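Threads > Language and daily life > Liudmyla Vasylenko

27/12/2019

1/ I have lived in this country three years and I still collect small words for the house. This month I tried to learn all the words for folding and putting away.

2/ My teacher, Vira Lysenko, says there is a difference between "fold", "fold up" and "fold away". I wrote 29 sentences and she corrected nearly all of them.
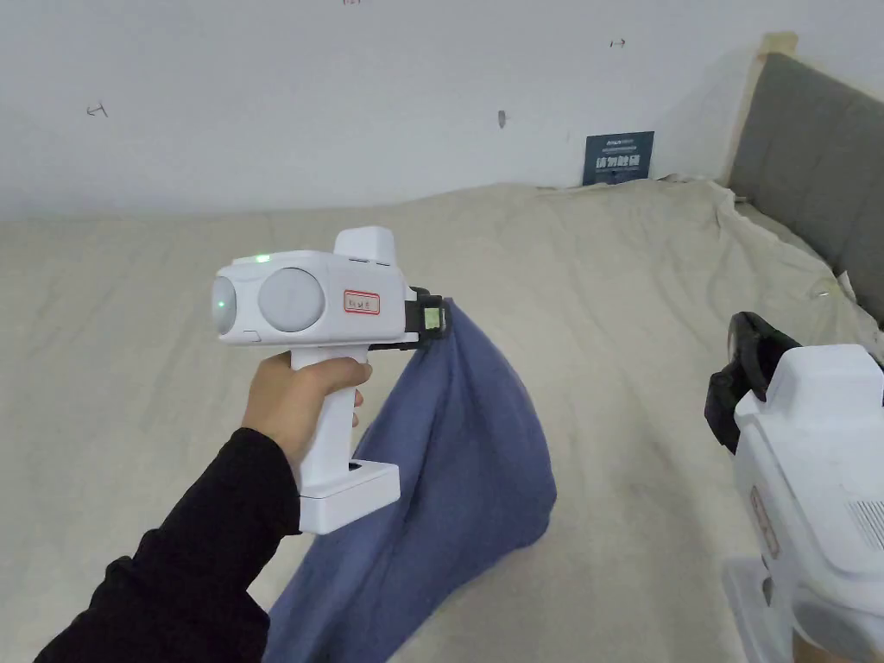 3/ "Tidy" was the most difficult. You can tidy a room, a room can be tidy, and a tidy sum is a lot of money. In my language these are separate words.

4/ Then "cloth", "cloths", "clothes" - I cannot hear the last two apart. My neighbour says she cannot either, and she was born here.

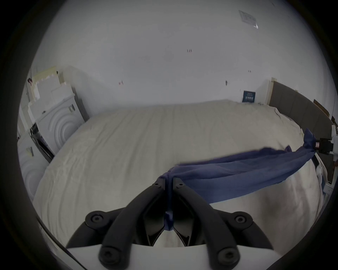
Blue cloth, gathered at the tips.

5/ "Crease" and "wrinkle" I mixed for a long time. Vira told me that trousers may have a crease on purpose, but a wrinkle is usually an accident.

6/ December is good for such study, the evenings are long. I keep the words on paper cards, 84 so far, and I want 200 before summer.
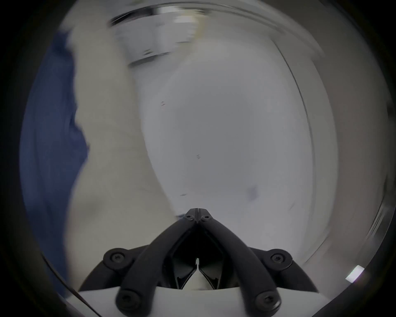
7/ Yesterday's card was "pinch". You pinch salt, shoes pinch your feet, and a pinch can be a small theft. I drew two black fingers with their tips pressed together, and under them I wrote "to pinch". Next card is "tuck".

Filed under: Words I am learning, Home

Comments

Panasiuk: "Tuck in" also means to start eating. Make two cards!

Medach: I say cloths and clothes the same. Do not worry.

Hendilel: What about "crumple"?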